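Niseck Mitedis pad set, twin-arm folding cell
Part: replacement finger pads, pair. Reviewed for the parts list by Erasto Mussa.
Status: stocked, with a grip fault open against it

The maker rates these pads for 1000 picks. We had slips on dark woven cloth at 49, and the controller logged every one as a good hold. Read the fault note before you order.
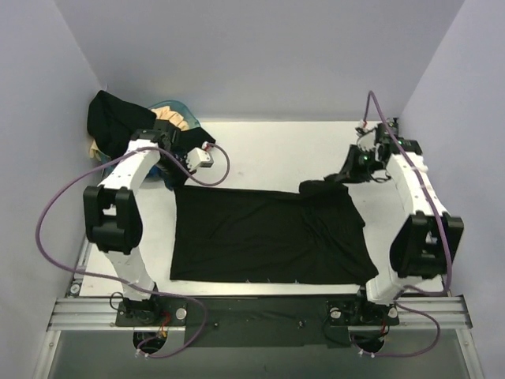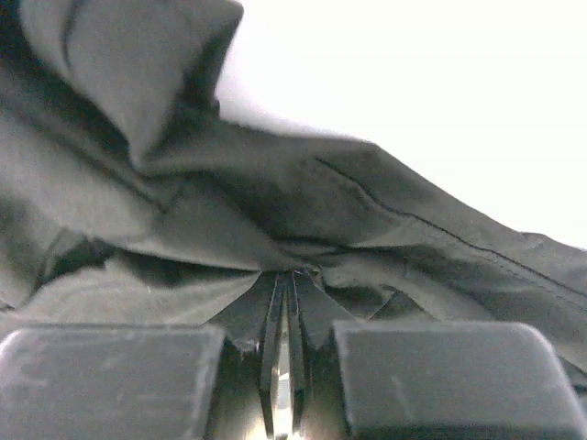

Black garment, gripped and gathered.

Will new pads stop the arm dropping cloth?
Sometimes, for a while. The fault follows the grip check, and that check only reads how far the fingers have closed. A thick fold and a thin one about to slide out can give the same reading. Vurnulik firmware 2 was sold as the cure. Our log shows 7 false holds after it went on.

Safety: a dropped garment can trail into the other arm's path. Stop both arms before reaching in. The pause button holds position but leaves the motors live.

Supplied by Makokha. Screws not included. Pads that have slipped can't be returned as faulty, according to the supplier, and we are disputing that.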